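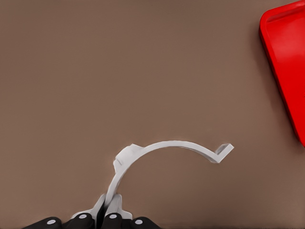 1/ Grasp choice in simulation: what we changed

Our pick-and-place policy kept doing badly on hooks and other thin curved parts. In May we went back to the sim to find out why. The task is simple – pick up the white hook, put it in the red tray.

2/ The old grasp scorer favoured the point closest to the centre of mass. On a hook that point is in open space, so it settled for the nearest bit of the curve. The fingers closed on a bend and the part rotated.

3/ Eun-seong Ki rewrote the scorer to look for straight sections first and treat distance from the centre of mass as a penalty. On this part it picks the stem, with one pad on either side.

4/ We ran 2,076 simulated trials with table colour, lighting and tray position randomized. Part rotation in the grip was the most common failure under the old scorer. Under the new one it's a missed tray, mostly when the tray sits far off to one side.

5/ A stem grasp leaves the curve hanging well out in front of the fingers. The placing step has to allow for that and ours doesn't yet. In-ho Ma is working on it.

6/ Real arm next – 100 picks on the bench with printed copies of the hook. We've only done 47 so far, too few to say much. Sim settings are in the Relden repo, under hooks.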